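The Granite Kitchen

Orysia Moroz had been hired to settle an argument, which was a polite way of saying that both sides had stopped speaking to each other and somebody needed to sit in the middle and read numbers out loud.

The argument was about hands. On one side was the Nilanier, five black fingers, expensive, with a brochure that used the word "dexterity" on every page including the back. On the other side was the Rosier, a two-jaw gripper that looked like something you'd use to get a jar off a high shelf. Grgić, who ran the lab at Camville and had signed for both, wanted one of them gone by the end of June.

"Just be fair," he told her on the first morning.

"To whom?"

He thought about it. "To the budget."

The comparison was to be done in simulation first. The real arms were bolted down in the next room under a tarp, and every time someone lifted the tarp it cost money. So they had built a kitchen. It had a granite counter, an orange floor, and a chair that served no purpose except that Grgić's nephew had modeled it in school and Grgić had been proud. The chair had more polygons than both arms put together. Orysia asked if it could go. It could not go.

The task list had been written by the two camps jointly, back when they were still speaking, and it read like a treaty. Apple to plate. Pepper to plate. Pepper off plate. The Rosier people had wanted blocks. The Nilanier people had said nobody eats blocks. There had been a compromise, and the compromise was vegetables.

One of them was officially called the eggplant in the asset folder and "sweet_potato_final" in the code, and nobody had ever resolved it. It was dark red and pointed at both ends. Orysia wrote "the long one" in her notes and moved on with her life.

She ran the Rosier first, because it was alphabetically second and she wanted to annoy everybody equally. It did what it always did. It came down, it closed, it came up. On the pepper it pinched one lobe and carried the whole thing over sideways like a man holding a cat he'd been told to hold. But it got there. On the apple it got there too, apart from the runs in which the apple squirted out from between the jaws and left for the orange floor, where it rolled under the nephew's chair.

"Collision with furniture," said the log.

"See," said Grgić, looking over her shoulder. "The chair is useful."

Then she ran the Nilanier. It's hard to describe how long a five-fingered hand can take to make up its mind. It approached the apple. It opened. It seemed to remember it had a thumb. Each finger had its own opinion about friction, and the controller, which had been written by a very gentle person, let all of them speak. When it did close, it closed beautifully. The apple sat in there like it had been born in there. The Nilanier camp, who had drifted in with their coffee, made a small sound together.

The score at lunch was a tie, if you didn't count the time, and the Nilanier camp did not think the time should be counted.

"A person takes their time with an apple," said one of them.

"A person takes two seconds," said Orysia.

"Have you watched a person?"

So after lunch she went and found out. She put a real apple and a real plate on her desk, moved the one to the other, and had the stopwatch going on her phone. It took her 2 seconds. Then she ate the apple, and that took considerably longer, and she put neither number in the report.

The full batch was 3000 trials. It had to run overnight, on a machine that shared a circuit with the kitchenette, and she taped a note to the microwave asking people to please consider a salad. In the morning she came in early and found that 21 of the trials had ended with no result at all. They hadn't failed. They had no result. The hand had reached the apple and waited there until the clock ran out.

She pulled up the replays and watched one with her coat still on. The left hand rose, opened its fingers, stopped just short, and stayed. She watched for a full minute, the way you watch somebody at a door who hasn't decided whether to knock. Then she watched another. It was the same thing, with the apple rotated a little.

It was the contact threshold, of course. Someone had set it so that the fingers wanted to be sure they were touching before they would agree to touch. She found the line. It had a comment next to it that said "be careful here," and whoever wrote it had meant it for the next programmer, and the hand had taken it personally.

She could have fixed it in a minute. But a fix to one side in the middle of a comparison would have to be announced to the other side, and then the other side would want a fix too. She had once seen a test of wrist cameras go on for an entire winter that way. She left the line alone and wrote it up.

The report came to over 40 pages, most of them charts, and Grgić read the first and the last.

"So which one?" he said.

"The Rosier is faster and drops things. The Nilanier is slower and doesn't, and sometimes it just stands there."

"For how long?"

"Until you stop it."

He turned the last page over to see if there was anything on the back. Out in the hall the two camps were pretending to wait for the same elevator.

"What if we kept both," he said. "One on each arm."

"You said one had to go by the end of June."

"I said that in a different mood."

She told him it would mean a new task list, and a new treaty, and that the camps would have to share a controller. He nodded through all of it. He was already looking past her at the screen, where she had left the paired-hands setup open from the night before, Nilanier left and Rosier right, and he asked whether the long one was a sweet potato.

"Ask the folder," said Orysia, and went to get the tape for the microwave.
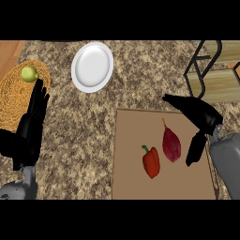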